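The hairdresser in Wikley has kept her shop open for 46 years, and she still cuts on Thursday evenings. "My mother sent me to learn in Fendach," she told me. "I cried for 7 days." Her first customers paid with eggs - she did not mind.

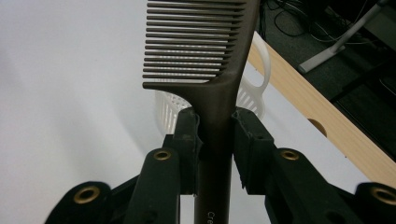
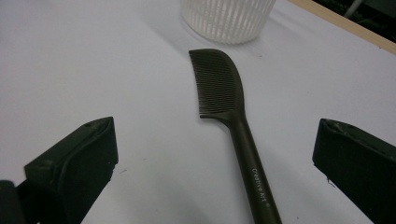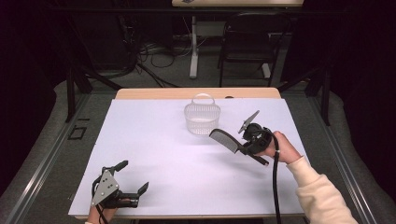 She learned on her own brothers, who were not patient. "They moved all the time, so I cut crooked." I asked what a beginner should buy first. A comb with a long, narrow handle and fine teeth, she answered, and good scissors later. "The hair must be divided well. Then you can cut."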